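Comparativa de pinzas en simulación: hilo
Tegwen Rowlands · septiembre de 2022

1/ Llevo unas semanas comparando dos pinzas paralelas y dos controladores en la cocina simulada. Voy dejando los resultados en este hilo, sin mucho orden. Primero el entorno, visto desde el propio robot: pinza negra a la izquierda con los dedos abiertos, puerta del armario abierta a la derecha.

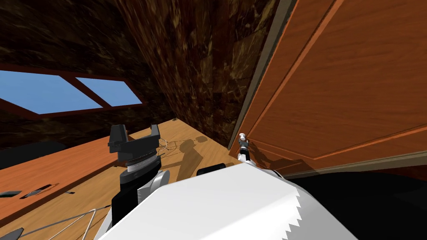

2/ Qué comparo

Pinzas: la Grusier y la Novard. Las dos paralelas, de dos dedos. Controladores: el de impedancia que ya teníamos y el de posición que viene con Mostevberg, el simulador. Cuatro combinaciones, el mismo robot en todas.

3/ La tarea es siempre igual: acercarse a la puerta, agarrar el canto, abrir hasta el tope y soltar. Cuenta como éxito si la puerta queda abierta y el brazo vuelve a reposo sin tocar nada más.

4/ Total de intentos: 1.156, repartidos a partes iguales entre las cuatro combinaciones. La semilla cambia la altura del armario y el ángulo inicial de la puerta. Texturas y luces no las toco.

5/ Primer resultado, y el que menos me esperaba: el controlador pesa más que la pinza. Con posición, las dos fallan casi igual. La puerta describe un arco, el brazo va un poco fuera de ese arco y los dedos resbalan por el canto.

6/ Con impedancia el brazo cede y sigue el giro. Ahí sí se nota la diferencia entre pinzas. La Grusier aguanta el agarre hasta el final del recorrido. La Novard lo pierde en el último tramo, cuando la muñeca llega cerca del límite articular.

7/ He clasificado a mano los fallos, 331 entre todas las combinaciones. El grupo más grande es el resbalón en el canto. Después, choque del antebrazo con la encimera. Después, agarre en vacío: los dedos se cierran antes de llegar.

8/ El agarre en vacío era culpa mía. Tenía mal el desfase entre la muñeca y la punta de los dedos en el modelo de la Novard. Corregido, y repetidos todos los intentos de esa pinza. Los números de arriba ya son los nuevos.

9/ Cámaras. La de la cabeza ve bien la encimera, pero la carcasa del robot tapa bastante por abajo y del brazo derecho a veces solo asoma la punta. Para abrir el armario con ese brazo es poca información.

10/ Probé a añadir una cámara en la muñeca. Mejora la aproximación. Cuando los dedos ya están sobre el canto casi no aporta, porque la puerta llena toda la imagen.

11/ Las sombras también dan guerra. La de la pinza cae sobre la madera con la forma de la pinza — el detector que usábamos en junio la marcaba como un segundo efector. Sioned Powell lo reentrenó con unas 3.000 imágenes con sombras duras y ya casi no pasa.

12/ Los objetos de alambre siguen mal. Las varillas finas las pierde la profundidad simulada y el planificador cree que por ahí se puede pasar. De momento los rodeo con una caja de colisión puesta a mano.

13/ Me preguntan por el tiempo de cálculo. El controlador de impedancia va a 300 Hz en mi equipo sin problemas. Si subo más, la simulación se retrasa y los contactos empiezan a vibrar. Con posición se puede bajar bastante la frecuencia y no cambia nada.

14/ Un ajuste que ayudó mucho: bajar la rigidez solo en la dirección de giro de la puerta y dejarla alta en vertical. Si la bajas en todas, el brazo se cae unos milímetros al agarrar y roza el borde inferior.

15/ La fricción de los dedos la he dejado igual en las dos pinzas. Sé que en las reales no es así. Para una comparación de geometría me sirve, pero no saquéis de aquí que una agarra mejor que la otra en el laboratorio.

16/ Pendiente: repetir con cajones, que el movimiento es recto y supongo que el controlador de posición saldrá mejor parado. También quiero probar la pinza de Gwynne, pero me falta un modelo con las masas bien puestas.

17/ Configuración y semillas, en el repositorio del grupo, carpeta del armario. Si alguien lo ejecuta con otro controlador, que me pase el registro completo — con la tasa de éxito sola no puedo ver dónde falla.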